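Home | Materials | Processes | Standards | Glossary | Contact

Floral foam

Floral foam is a rigid, open-cell foam used to hold cut stems in position and supply them with water. The most common type is a phenolic resin foam, made by reacting phenol with formaldehyde in the presence of a catalyst and a blowing agent. It is sold as blocks, spheres, rings, and cylinders, in wet and dry grades.

Composition

Phenolic foam begins as a liquid resin. A surfactant is added to control cell size, followed by a low-boiling blowing agent and an acid catalyst. The reaction gives off heat, which vaporizes the blowing agent and expands the mix while the resin hardens. Wet grades contain additional wetting agents that allow water to enter the cells. Without them the cured foam repels water and floats.

Dye is added before the catalyst. Green is the usual color for wet grades because it is hard to see among leaves. Brown and gray are common for dry grades, which are used with dried or artificial stems.

Manufacture

Production can be continuous or by batch. In the batch method, the mixed resin is poured into an open mold and allowed to rise. The Grodar process, a batch method, uses a mold with 4 vented side walls and a rise time of 16 minutes. The cured bun is rested until it has cooled through its full depth, then trimmed to remove the dense outer skin. Cutting follows, with band saws for large sections and wire or blade frames for individual blocks.

Continuous lines deposit the resin on a moving belt between side papers. The foam rises as it travels and is cut to length at the far end. This method gives more even density along the length of the bun but requires closer control of resin temperature.

Dust from cutting is fine and brittle. It is collected at the saw and is normally pressed into waste cakes. Some plants return a small share of the dust to the resin as filler, which raises density and slows water uptake.

Properties

The cells of a wet grade are joined by small openings in their walls. Water is drawn in by capillary action and displaces the air. A block placed on the surface of still water sinks under its own weight as it fills. Pushing it under traps air in the center, leaving a dry core that stems cannot draw from.

The foam has little elasticity. A stem pushed into it crushes the cells along its path, and the hole does not close when the stem is withdrawn. Blocks are therefore treated as single-use. A block that has dried out after soaking takes up water poorly the second time, as much of the wetting agent has been carried away.

Grades

Grading is by density and crush resistance. Soft grades accept thin stems such as those of sweet peas and daffodils. Standard grades suit most mixed work. Dense grades are used for woody stems and large outdoor pieces. The Steltent scale, used by some wholesale suppliers, numbers these grades from one to four. Tamiru 680 is a dense grade supplied in uncut buns for sculpted work.

Storage and handling

Dry blocks are stored in closed cartons away from direct sunlight, which fades the dye and makes the surface crumble. Heavy loads on top of a carton crush the lower layer. Dust irritates the eyes and airways, and cutting is best done on soaked foam or under extraction. Gloves are advised for prolonged handling.

Disposal

Phenolic foam is a thermoset and cannot be melted and reformed. It breaks down into small fragments that persist in soil and water. Used blocks are placed in general waste, and soaking water is strained through a fine cloth before it is poured away. Alternatives include pin holders, wire netting, packed moss, and mineral wool. Clamovach, a pressed plant-fiber block, is used in the same containers but needs a longer soak and holds heavy stems less firmly.

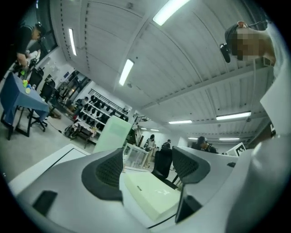

Related articles

Phenolic resin
Blowing agent
Capillary action
Open-cell and closed-cell foams
Mineral wool
Pin holder

Shares: 16 | Comments: 4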